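## 4. Setting out the block task

This section covers the pushing task used at the Zasten club bench. Complete section 3 (arm power-up and homing) first. The steps assume the Triler arm controller is running and the stop button is within reach of the operator.

### 4.1 Fitting the board

1. Press the stop button before reaching over the bench.
2. Lay the wooden board on the blue pegboard with the wider end towards the operator.
3. Check that pegboard shows on all four sides. If one edge overhangs, the height check in 4.2 will fail.
4. Wipe the board with a dry cloth. Do not use polish - it changes how the blocks slide.

**Note:** The seams in the board are not used as guide lines. Teams may refer to them when describing a layout, but the software does not.

### 4.2 Setting the rod height

1. Fit the black rod into the collar and tighten by hand.
2. Release the stop button and load the profile `board_473`.
3. Select *Lower to hover*. The rod should stop clear of the wood.
4. Slide a sheet of card under the tip. If it drags, raise the height by one step and try again.

**Caution:** Never lower the rod with a block directly beneath it. The arm does not sense contact at the tip and will continue to press.

### 4.3 Placing the blocks

The set has eight blocks: two each of yellow, green, red and blue. The two blocks of a colour differ in shape.

1. Press the stop button again.
2. Place the blocks in pairs by colour, with open wood between one pair and the next.
3. Keep every block clear of the board edge.
4. Stand clear, release the stop button and start the run from the Stelard panel. 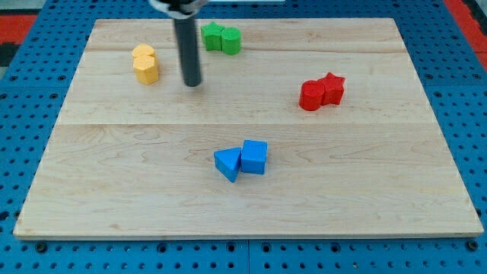
*Figure 4-1. Blocks grouped by colour, with the rod between the yellow and green pairs.*

The pairs need not be in the same places each time. For practice runs, leave the blue pair near the front, where it can be approached from any side. Scored runs use the layout card handed out by the Thorlacius judges.

### 4.4 Faults during a run

- **Code 581:** the arm has reached its travel limit. Stop, home the arm and restart the run.
- **Code 824:** no move command received for 20 seconds. Check the cable to the operator's laptop.
- **Block off the board:** press the stop button before picking it up. The run is void.
- **Block tipped over:** leave it. It may still be pushed, and it counts as placed if it touches its partner.

After the last run, raise the rod fully, shut down the controller and return the blocks to their tray. Write any fault codes in the bench log, with the team name and the profile in use.

*Revised November 3, 2018. Replaces the October sheet.*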